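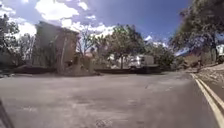 How long is the new Rundarham Valley Trail, and who can use it? The trail runs 62 miles from Fevdale to the old mill town of Rundarham, and it is open to walkers, runners and cyclists of any age, free of charge.

Search this site Enter keyword Go

RUNDARHAM VALLEY TRAIL OPENS END TO END THIS APRIL

Final stretch links Fevdale to the river towns for the first time

FEVDALE - The Rundarham Valley Trail Association is thrilled to announce that the last missing piece of the valley trail will open in April, joining up a route that people here have been talking about for a generation. Walkers and cyclists will be able to travel the whole length of the valley on one signed path, with six overnight stops along the way and drinking water at every one of them.

The final section climbs out of Fevdale through oak woods, crosses Wendt Creek on a new footbridge and drops down to the river at Pistari Landing. Until now, anyone trying to ride the valley had to get off the trail at the creek and take a long detour over the ridge. Plenty of riders did it anyway (and told us all about it afterward!), but families with small children mostly turned back.

"I have walked up to that creek more times than I can remember and stood there looking at the other side," said Elfriede Rieger, president of the association. "The first time I crossed the bridge, I went over, came back, and went over again. I can't wait to see kids doing the same thing."

The Wendt Creek bridge was built with timber decking and a wide, level approach at both ends, so that wheelchairs, strollers and cargo bikes can get across without a step. It has two small viewing bays where people can stop and watch the water without blocking the path. Kingfishers nest in the bank just downstream, and great blue herons fish the shallows most mornings.

More than 3,000 people gave to the building fund. Gifts ranged from jars of coins collected at Fevdale Elementary to a long strip of riverside land from the Kasten family, whose pasture the trail now follows for much of its way to Pistari Landing.

Gerd Kasten still keeps sheep on the upper part of the farm and asks visitors to close the gates behind them. "We used to get lost hikers in the yard every summer, so I figured we might as well give them a proper path," he said. "My grandfather drove cattle along that same bank. It's a good place to walk in the evening, with the light coming down the river."

The route has new signs from end to end. Brown posts show the distance to the next town in each direction, and blue posts point to water, restrooms and bus stops. The bus between Fevdale and Rundarham will carry bikes starting on opening day, so people can ride one way and take the bus home. Riders with larger bikes should call ahead, as each bus has only two spaces for them.

Overnight stops are simple. Each has tent pitches, a covered cooking area and a bike stand, and the stop at Pistari Landing also has a bunkhouse with a wood stove. Pitches are free and can't be reserved. Bunks can be booked through the association office, and May is already filling up fast!

Dogs are welcome along the entire trail and must be on a leash between the Kasten farm gates. Electric bikes are allowed. Horses may use the section south of Pistari Landing, where a separate dirt track runs beside the main path.

Opening day begins at 9 a.m. at the Fevdale trailhead with coffee, music from the high school brass band and a group walk to the bridge. The walk is an easy one, and a shuttle will bring people back to the trailhead until 4 p.m. Printed maps will be given out at the start and are also available at the libraries in Fevdale and Rundarham.

Media contact: Rundarham Valley Trail Association, Press Office, Fevdale | Copyright Rundarham Valley Trail Association. All rights reserved. | Back to top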